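Total cost of automation (break room and pantry cleaning)

Total cost of automation, in the narrow sense used by facilities buyers, is the full sum an owner pays to have a machine take over a cleaning task, counted from the first site survey to the day the machine is hauled away. The term is applied mainly to robots sold for clearing counters, emptying small bins and wiping down sinks in shared kitchens. Vendors tend to quote only the purchase price or the monthly lease. Critics hold that this figure is the least useful one on the page.

Background

Interest in pantry robots grew after the Clavari counter unit was offered to office landlords on a lease. Early sales material compared the lease with a cleaner's hourly wage and stopped there. Asnakech Yimer, a purchasing analyst who reviewed the pilot at the Trolimham office park, called the comparison "a price tag with the second page missing." Her review put the monthly lease at $2,935 and the extra monthly charge for support and replacement parts at $344. Neither sum covered changes to the rooms.

Task surveys

A task survey records the work as people do it now, before any quote is requested. Surveys are often skipped, or done by the seller, who has little reason to look for trouble. 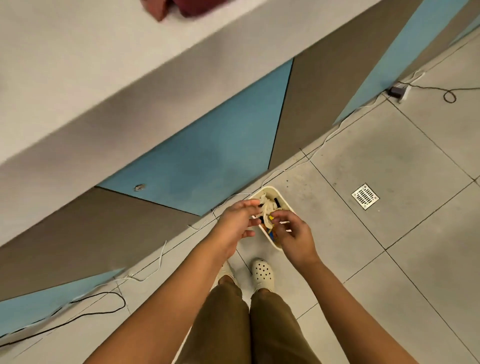
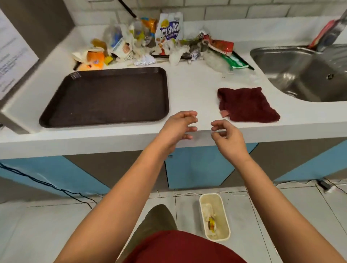
Site preparation is the cost most often left out of a first budget. A supplier's standard quote assumes clear floors, fixed bins and a short list of known objects. Few shared kitchens offer any of that. Cables lying on the tile along the foot of a cabinet, for instance, have to be rerouted or covered before a wheeled base can be trusted near them, and the electrician's bill goes to the owner. Mixed waste is a second problem. A heap of wrappers, plastic bags and tissues with a pair of chopsticks in it calls for judgment about what to keep, and a demonstration using clean paper cups says little about how a machine would cope.

Budget methods

Two methods are in common use. The Moroz method spreads all costs over a fixed term, usually 5 years, and divides by the number of rooms served. It is simple, but it assumes the machine will last the term — a claim that buyers have mostly had to take on faith. The Branska method charges staff time spent rescuing or restarting the machine against its savings. It gives less cheerful results and is seldom found in brochures.

Criticism

Skeptics argue that a trial of 30 days is too short to show wear, and that vendors choose the tidiest room available. Supporters reply that prices will fall. That may be so, but a falling price is a reason to wait as much as a reason to buy.

See also: Equipment leasing; Site survey; Maintenance contract

Last updated: September 2025

Contact | Copyright | Back to top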